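Somuveo Footwear Base Pack 3 – review

Reviewed on: desktop, 32 GB memory, mid-range graphics card
Supplied as: two archives, plus a separate download for the extra texture set
Works with: the Drevitz base figure, male and female shapes
Rating: 3 out of 5

Footwear is the part of a character set that tends to get done last. A figure artist will spend weeks on skin and hair and then put the whole thing in a pair of shapeless slabs, on the assumption that the feet will be out of shot. Somuveo's earlier packs were aimed at those of us who do show the feet, and the first two have been on my drive long enough that I bought the third without reading much of the product page. I should have read it.

What is in the pack

The main archive contains the meshes: ankle boots, riding boots, a work boot with a stitched toe, wellingtons in two shaft heights, canvas plimsolls and a sandal. Each item comes as a conforming figure and as a static prop. The second archive holds the textures, with colour, roughness and bump maps for every item, and a normal map for the boots only. The separate download adds worn and muddy versions of the same maps.

Folder structure follows the usual layout, so everything can be merged straight into an existing library. The exception is the sandal, which is filed under Props and will not appear in the wardrobe list until it is moved by hand. The readme covers this in its last paragraph. It also says that the muddy maps may be used in personal and commercial renders but that altered versions of them may not be passed on, while the clean maps may be altered and shared with credit. Two sets of terms in one product is a nuisance, and anyone who makes derivative textures should keep the two folders apart.

Meshes

The ankle boot is built at a little over 4,000 polygons before subdivision, which is moderate for a hero item and heavy for a crowd. Edge flow is good. The loops run around the ankle and across the ball of the foot, where the bending happens, and there are no triangles on the upper. On the sole there are several, in the tread, but they sit on flat areas and I could not get them to show at any subdivision level.

Wall thickness is modelled on all the boots, and the lining is a separate material zone. This was missing from Pack 2, where the inside of the shaft was a single-sided surface that rendered black from above. If you use the boots as props, standing empty by a door or on a shelf, this change alone is worth having. 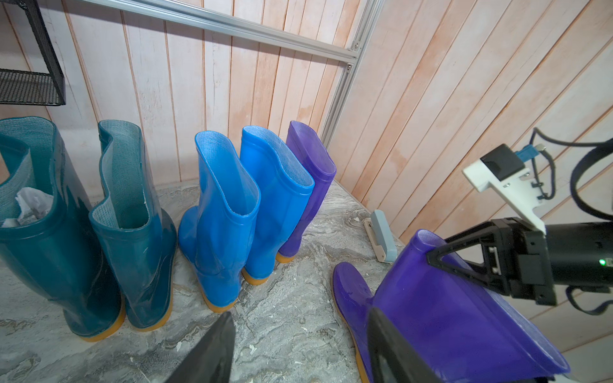

The static props share the conforming meshes but are frozen in the default pose, so the toe is lifted slightly by the shape of the foot that used to be inside. On a flat floor this leaves a small gap under the toe. A correction morph called Rest Flat closes it on everything except the riding boot, where it pushes the heel through the ground plane. I set it to 86 per cent on that item and lived with the remainder.

Fit and bending

On the default female shape all the items fit with no adjustment. On the male shape the wellingtons needed the calf morph, and the plimsolls showed skin at the little toe. Heavily muscled figures will poke through the tall shafts whatever you do, and the simplest answer is to hide the lower leg. The pack includes a pose file that does this in one click, along with another that restores it.

Bending is where the price difference between this and the free alternatives shows. The ankle boot keeps its volume to nearly the full range of the joint. The leather folds at the front are driven by a corrective morph, they come in gradually, and they can be turned off. The wellingtons have no such folds. Their shafts bend like a pipe, and rubber of that thickness ought to crease. I tried kneeling, crouching and stair-climbing poses and ended up painting a displacement map for the crease myself.

Scaling is handled properly. Children's proportions, which broke Pack 1 entirely, now come through with the sole intact – the tread pattern shrinks with the shoe, so for accurate small sizes you will want to raise the tiling.

Materials

The leather is very good. Roughness varies across the toe and heel in a believable way, and the stitching holds up in close shots. Canvas is adequate. Rubber is the weak material, with a uniform gloss that reads as painted plastic under a single strong light. Reducing the top coat by half and adding a faint noise to the roughness improves it a great deal. The presets are stored per item, so the change has to be made and saved separately for each boot.

I compared the maps with the Okafor leather shaders, which many people already own. These apply to the boots without trouble, as the UV layout is clean and the scale is consistent between left and right. Seams are placed along the inside of the leg and under the sole. Using them on the riding boot gave me a better result than the supplied material, though with longer render times.

Texture sizes are generous to the point of waste. The eyelets on the work boot have their own map at the same resolution as the entire upper. On a card with limited memory, resize those before anything else.

Problems

The wellington thumbnails are swapped, so the short one loads the tall one and the other way round. The plimsoll laces are a separate figure and do not follow automatically in older versions of the host program. One muddy map for the left work boot points to a drive path on the maker's own machine, and the program asks for the file each time it is loaded. Châu Đồng posted a corrected material file on the Beltovby forum on Friday, and I can confirm that it cures the missing map. It does not touch the thumbnails.

Support replied to my message within a day and said an update was planned for October.

Compared with Pack 2

Owners of Pack 2 get the lining zones, the better ankle and working child sizes. The riding boot is the same mesh with new maps. If the riding boot was your reason for buying, keep what you have and put the money towards the Okafor shaders.

For new users the pack is a sound purchase at the sale price and slightly dear at the full one. Install the clean maps first, check the sandal folder, and leave the muddy set until the update is out.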